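Clearing out my father's unit and I've stalled. What do I do with the ordinary stuff?
Posted in Grief and Family, Fleltby Neighbours Help Board

Teresa Kwiatkowski

My father died in June. He was 88, he'd been in and out of hospital since Easter, and we'd all had what the social worker called "the conversation" so many times that Dad started asking for it by name. So it wasn't a shock. I'm saying that up front so people don't feel they have to be gentle with me.

My problem is practical. He rented a one-bedroom unit in Fleltby and I have the lease until the end of next month. My brother lives overseas and contributes by sending thumbs-up emojis. I've done the paperwork, the bank, the pension, the car. I did the kitchen in one afternoon, including a jar of allspice older than my marriage.

Then I got to his bedroom and stopped. I've driven over there four times and each time I've sat on the end of the bed, moved a cardigan from one spot to another, and gone home via the bakery.

The valuable things are easy. There are two of them and they were in the will. What I can't work out is the rest: reading glasses, hankies, the clock radio, a drawer of birthday cards, 15 pairs of identical grey socks. None of it is worth anything and I can't throw out any of it. A friend told me to hold each item and ask what it meant to me. I held a shoehorn for ten minutes and it meant a shoehorn.

How did other people get through this part? Is there an order to do it in? And is it terrible to pay someone?

Wenjie Cui

Sorry about your dad, Teresa. I'll skip the gentle bit as instructed.

I did my mum's place two winters ago, and then my aunt's, so I'm now the person the family rings when somebody dies and owns furniture. It's not the reputation I was after. What follows is the order I'd use. You're allowed to ignore it, my cousins certainly did.

First, the wardrobe

Clothes are bulky, and you'll see the room change within an hour. Do it with someone who liked your father but didn't love him. A neighbour is good, a son-in-law is ideal. Keep the one cardigan you keep moving around. You've obviously already decided about it. Bag the rest, put the bags in your car straight away and drive them to the op shop the same day, or you'll be taking Dad's trousers to the supermarket until Christmas. Check every pocket. I found $38 in Mum's coats, all in coins, plus enough tissues to insulate a shed.

Socks can go. You may keep one pair and wear it.

Second, the papers

Don't read them there. Put every card, letter, photo and mystery receipt in one box with a lid, write the year on it and take it home. Reading is a separate job and has no lease attached to it. My box is still in the hall cupboard and it isn't hurting anyone. The only papers that can't wait are the ones from the tax office, and they'll write again, believe me.

Third, the bits beside the bed

I left Mum's until last and I'm glad. The things people keep within arm's reach are the worst, because they were using them right up to the end. I did a drawer in the morning, went for a walk and did the next one after lunch. I kept her watch and her torch. The torch is a terrible torch.

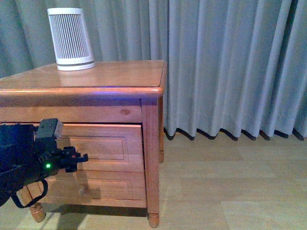 Fourth, the furniture

By now you'll be tired and unsentimental, which is the correct mood for furniture. Offer it to family with a date on the offer. "Anyone who wants the bed, come and get it by the 15th" works very well. "Let me know if there's anything you'd like" gets you a wall unit in your garage and a cousin who's still measuring. Whatever's left can go on the local giveaway page, and be aware that strangers will ask you whether a free bed can be delivered.

Last, the clean. Get somebody in for that. You don't have to be the one who wipes down the skirting boards.

As for the shoehorn, some things really are just shoehorns. I suspect the feelings turn up for something you weren't watching. With me it was a shopping list that said "bananas, not too many".

Ovidiu Preda

just get a skip. we got one for my grandfathers house and it was all done in 2 days, five of us. cost more than I thought because you have to pay extra for mattresses. My sister still isn't talking to me about the sewing table but it had borer in it so.

also check under drawers, old people tape things there. we didn't find anything but you hear about it

Sepehr Zarei

I'll take the money question, as the others have left it alone.

It isn't terrible. I felt guilty about it for a week, and then I watched two very polite people from a firm called Bednarek empty my father's garage, and the guilt cleared up nicely. They went room by room, put anything with handwriting on it in a tub for me, and asked before they took anything that looked loved. They also found his hearing aid, which the whole family had been hunting for since before he went into care. It was in a tin of wood screws.

A few things I'd ask before you book anyone:

Do they charge by the hour or by the load? By the hour suits a small unit. By the load suits a shed.

Will they sort, or only remove? Some outfits advertise as "estate clearing" and turn out to be a bloke with a trailer. Nothing wrong with a bloke with a trailer, provided you know that's what you've ordered.

Can you be out of the room? I sat in the car with a thermos and did the crossword. Badly.

You could also split it. Do the bedroom yourself, slowly, and pay for the rest. One room by hand felt like enough to me. Dad had kept 118 issues of a caravanning magazine and never owned a caravan, and I don't believe he'd have wanted me to take a personal interest in each one.

And do ring your brother, on the actual phone. Give him a single job with a deadline, such as choosing which photos get scanned. Mine turned out to be waiting to be asked, the goose.

Teresa Kwiatkowski

Thank you all. Wardrobe is done, with my neighbour Erdal, who liked Dad a normal amount. Eleven bags. No coins, but every jacket had a peppermint in it, and that did it for me somewhere around the third one.

The cardigan is at my place. Brother has been rung and is in charge of photos. Ovidiu, I checked under the drawers and there was nothing there either.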